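Progress report: simulated home demonstrations for a learned pick-and-place policy
Submitted to the Nägeli fund, Plarodau office
11/01/2022

1. Work since the last report

The June report covered the move from the old table-top scenes to full rooms. Since then we have collected 200 demonstrations in the simulator, all in bedroom layouts, and checked each one before it went into the training set. Collection is done by an operator who drives the arms through the Dernero interface while watching the view from the robot. Each demonstration is stored with the joint positions, the gripper commands, the written instruction and the camera views.

The bedroom layouts have a bed with a slatted rail, wood surfaces next to it and framed pictures on the walls. Small items are placed on the bed and on the surfaces near it. We change the item positions between runs and keep the furniture fixed within a layout. There are 7 layouts at present. The plan called for 5 by this date.

Many of the views are tilted. We decided to keep them as they are. Straightening the images in software was tried in June and it threw away the corners, and small items often sit in the corners. In the view below, the gripper is up against the wall with nothing in it, and the red item is back near the far edge of the wood, to the left of the arm.
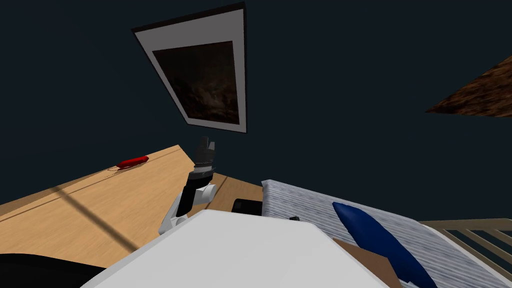 2. Quality checks

Every demonstration is replayed in full by a second person. It is rejected if the item leaves the gripper before the goal position, if the arm passes through the furniture, or if the written instruction names something other than the item moved. Rejected runs are kept in a separate folder with a note on the cause. They do not count toward the 200.

The most common cause of rejection was the instruction text. Operators used different words for the same item, and the reviewers could not always tell which one was meant. We now have a fixed word list for each layout and the problem has mostly gone away.

Lighting is still open. The walls in the bedroom layouts are very dark and the black parts of the gripper do not stand out well against them. The bed is easier to read. Blue items and cardboard show up clearly on the pale fabric, but small black items close to the robot's body are partly lost behind the white surface at the bottom of the view. We plan to render part of the set again with a lighter wall and compare - the recorded motions can be reused for this, so no new operator time is needed.

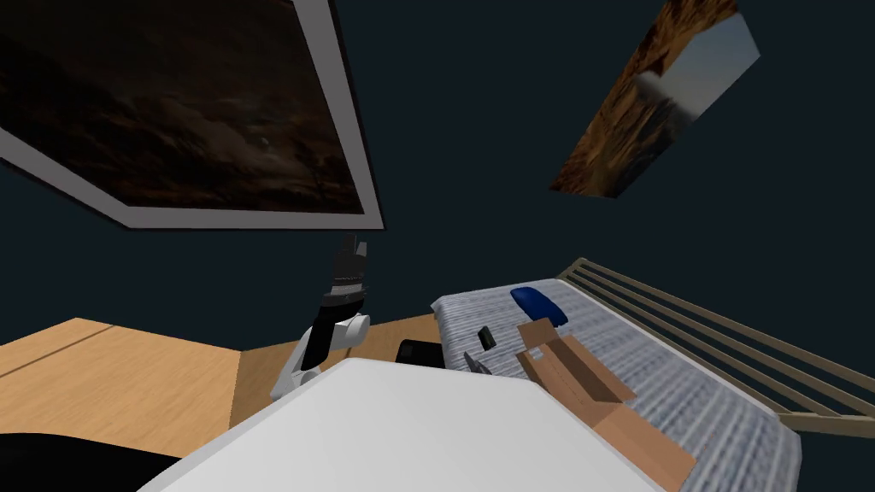
Prepared by: Data Collection Lead, Flollness

3. Plan for the next period

We will collect another 200 demonstrations. These will put more weight on items lying on the bed, where the soft surface makes grasping harder to simulate. The contact settings for the mattress need work first.

A first training run on the current set will start once the word list has been applied to the older files. Results will be in the next report, along with the comparison of dark and light walls.

4. Budget and requests

Spending is within the approved amount. Operator hours were lower than planned and storage was higher, mainly due to keeping the rejected runs. We ask for approval to move the unused operator hours to storage for the next period. No other changes are requested.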